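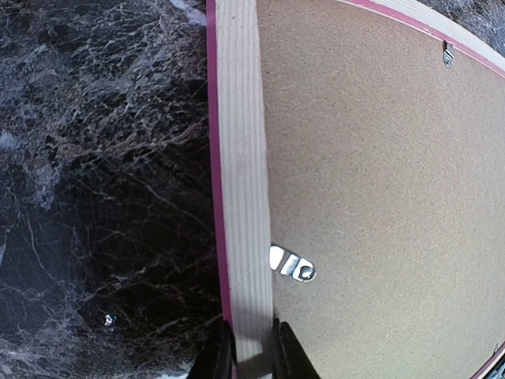

1/ Notes on hanging pictures in plaster walls, February 2025. Weigh the piece first. Most of what I hang is under 9 lb and needs one hook.

2/ Old lath and plaster: drill a pilot hole at low speed through painter's tape. Hammering a nail straight in cracks the finish coat.

3/ Over 40 lb, find a stud. Magnets locate the lath nails, and the nails line up on the studs.

4/ Wire rating is not hook rating. The Fernico wire I use is marked 200 lb – the hook it came with is marked far less. Go by the lower number.

5/ D-rings go a third of the way down each side rail. Leave a little slack in the wire. A tight wire pulls harder on the screws.

6/ Ward Smits asked about brick. Drill the mortar joint, use a sleeve anchor, vacuum the dust out before setting it. Brick post in March.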